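Bar soap vs. liquid at the bathroom sink, and the slime problem

Home and Household > Cleaning and Laundry

tallpine_dee
We switched back to bar soap in December, mostly because I was tired of buying pump bottles. Two bathrooms and a kitchen sink, four people in the house. The soap itself is fine. What I can't stand is the mush that collects under it. I have a ceramic dish with little ridges and the bar sits in a puddle all day. By the end of the week a third of it has gone to jelly.

So two questions. Is there a dish that works, and does the brand of soap matter? I've been buying a supermarket bar and I'm willing to pay more if it lasts.

marlow77
The dish matters more than the soap. Ridges do nothing if the water has no place to go. You need holes all the way through, and you need air under the dish too. A dish with holes sitting flat on a wet counter is the same as no holes.

Mine is a wire one that hooks over the edge of the sink so it drips into the basin. Had it for years. The bar dries between uses and I get a bit over a month out of one.

Kettle_Row
I disagree that the soap doesn't matter. I've used the same dish for everything and the difference between bars is huge. Homemade soap with a lot of olive oil in it goes slimy if you look at it wrong. The hard white ones hold up. Check how heavy the bar feels and whether you can dent it with a thumbnail in the store. If you can dent it, it'll melt.

marlow77
I said it matters more, I didn't say the other one doesn't matter at all.

Kettle_Row
Fair enough.

hobbsfield
Pump bottles. I know it isn't what you asked. But with four people, two of them kids I assume, the bar is going to end up on the floor, in the drain, with hair on it. We tried bars for a summer and gave up. I buy the big refill jug and top up the same bottles. It costs less than people think and there is no dish to clean.

tallpine_dee
One kid, one teenager, and the teenager is worse. I did the refill thing before. My problem was that everyone takes three pumps where one would do. We were going through a 500 ml refill so fast it was silly.

hobbsfield
Put a rubber band around the neck of the pump, under the head. It stops it going all the way down, so you get a half squirt. Ours has two bands on it.

tallpine_dee
I hadn't heard that one. I might do it in the kitchen, where I'd keep liquid anyway for raw meat and so on.

Ramesh Rajput
I've sold soap at a weekend market in Leite for a good while now, cold process, mostly tallow and coconut with some olive. A few things from that side of the table.

Cure time is the biggest factor in how long a bar lasts. A bar that was poured four weeks ago is legal to sell and perfectly safe, but it still has a lot of water in it. The same bar at ten or twelve weeks is a good deal harder. You can do this yourself at home with any soap, including store soap. Take it out of the wrapper, put it on a closet shelf, and forget it for two months. I tell customers to buy the next bar when they start the current one.

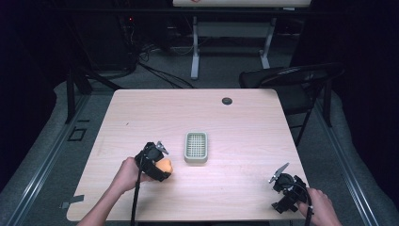 Second thing is size. People buy the big bar thinking it's better value, and by weight it is, but a big bar in a small dish stays wet on the bottom. Cut it in half with a kitchen knife. Keep one half in the closet and use the other. My regular bar is cut so it will go in half cleanly.

Third, keep two bars going in a busy bathroom and swap them. One is in use and the other is drying on the windowsill. It looks fussy and it does work.

As for dishes, I agree with marlow77. Holes through the bottom, a rim so the bar doesn't slide off, and feet or something under it. Plastic is fine. Wood looks nice for a season and then goes black in the corners unless you oil it.

Kettle_Row
Agree on all of that except the wood. I have a cedar one that has been on the tub for three years and isn't black anywhere. I do take it out and dry it in the sun now and then.

Ramesh Rajput
Then you're looking after it. Most people don't, and they come back and tell me about it.

pennyloafer_
Is the closet trick true for regular store bars? I thought those were dried already at the factory.

Ramesh Rajput
They are, much more than mine are. You'll see less of a difference. But many of them are wrapped tight and have a fair amount of glycerin in them, which pulls in moisture. A few weeks of open air helps a little. It costs you nothing except shelf space and the closet smells good.

pennyloafer_
Thanks. My grandmother kept unwrapped soap in with the sheets and I always assumed it was for the smell.

ddunmore
Can I ask about hard water? We moved out to Flerkberg and the water is like liquid chalk. Bar soap leaves a gray ring in the basin that I have to scrub off every couple of days. We never had it at the old place. I assumed it was the soap but I've tried three.

marlow77
That's soap scum. The minerals in the water react with real soap. Any true soap will do it to some degree. The bars labeled "beauty bar" or "cleansing bar" usually aren't soap in the strict sense, they're made with detergents, and they leave a lot less of a ring. Or you go to liquid, since most liquid hand soaps are detergent too.

Kettle_Row
Or a water softener, but that's a bigger check to write.

ddunmore
We got a quote for a softener and decided to live with the ring for now. I'll try one of the detergent bars.

hobbsfield
White vinegar on a cloth takes the ring off without scrubbing. Leave it five minutes. Don't do it on marble or any natural stone.

ddunmore
It's a plain porcelain basin so that should be OK. Thanks.

Qwill
I don't think anyone has brought up germs. Isn't a shared bar pretty gross? I work in a daycare and we aren't allowed bars at all.

marlow77
A daycare is a different situation from a family. At home you rinse the bar and it's fine. Whatever is on the outside goes down the drain with the lather.

Qwill
I'd still rather not. I don't like picking up a bar somebody else just used after being in the garage.

Kettle_Row
Then rinse it first. That takes two seconds.

Qwill
Or I can use a pump and not think about it. I'm not telling anyone else what to do, I'm saying why some people don't like bars.

hobbsfield
With Qwill on this one.

tallpine_dee
I'm not worried about it in my own house, but I did put a pump in the downstairs bathroom for guests. Some people look at a bar as if it's going to bite them.

pennyloafer_
What does everyone do with the ends? I have a jar full of slivers and no plan for them.

Kettle_Row
Wet the sliver and the new bar, press them together, leave overnight. By morning it's one bar. It works best if the new one has a hollow side.

pennyloafer_
Mine always fall apart in the shower.

Ramesh Rajput
Both sides need to be soft. Let the new bar sit in a little water for a few minutes first. If they're different kinds of soap they may never hold. For a jar full, grate them and use 200 grams with 200 grams of water in an old pan on very low heat. Stir it now and then and don't let it boil. Spoon it into something lined with paper. It won't be pretty and it takes weeks to dry out, but it's a usable bar. I have one by the garage sink for greasy hands.

pennyloafer_
I can manage that. I have a pan I don't care about.

marlow77
I use one of those mesh bags. Slivers go in, pull the string, hang it from the faucet. It lathers better than a whole bar and it dries fast hanging up.

tallpine_dee
Update after a couple of weeks. I cut the bars in half and got a drain dish with open holes for each bathroom, with little rubber feet I stuck underneath. Upstairs is much better. The bar is dry by lunchtime. Downstairs is still a bit soft on the bottom, and I think that's the teenager leaving it in the basin instead of on the dish.

I put the rubber band on the kitchen pump. Everyone complained the first day and then stopped.

hobbsfield
One band or two?

tallpine_dee
One. I'll add the second if they start pumping twice.

ddunmore
Reporting in from hard water land. The detergent bar leaves less of a ring, maybe half of what it was. Vinegar takes off the rest. My wife doesn't like how the bar feels so we now have one of each on the sink, and I clean up after hers.

Kettle_Row
Does she find it doesn't rinse off? That's my complaint with them. They feel slippery.

ddunmore
The other way around. She says it leaves her hands dry. I can't tell them apart with my eyes closed.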